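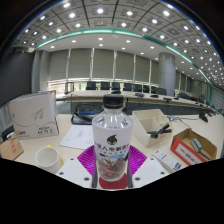 Re: Cramps after mile 10, what are you all drinking?
tundard_runner wrote: I'm training for the Serkcombe half and my calves lock up near the end of every long run. Did 2,000 feet of climbing on the last one and had to walk home. Plain water all through January, so I'm trying store-bought drinks now. The one I have at the moment is in a clear bottle with a black screw cap and Chinese writing on the label, and I can't read how much sodium is in it. Is it worth buying more or should I mix my own?

baxterhill
Mix your own. Half a teaspoon of salt in 2 liters of water, some sugar, lemon juice. I'm 39 and haven't bought a sports drink in years.

Ulises Zapata
2023-02-12
I don't think it's the drink at all. My cramps stopped when I slowed down the first half — same water, same breakfast. How fast are you starting?

baxterhill
Pace matters, but he's sweating for two hours. You can't tell me salt does nothing.

Ulises Zapata
Didn't say nothing. I said look at pace first.

tundard_runner
Probably too fast, I go out with the Stundus group. Will try the back of the pack next time and bring the salt mix too.

baxterhill
Change one at a time or you won't know which one worked.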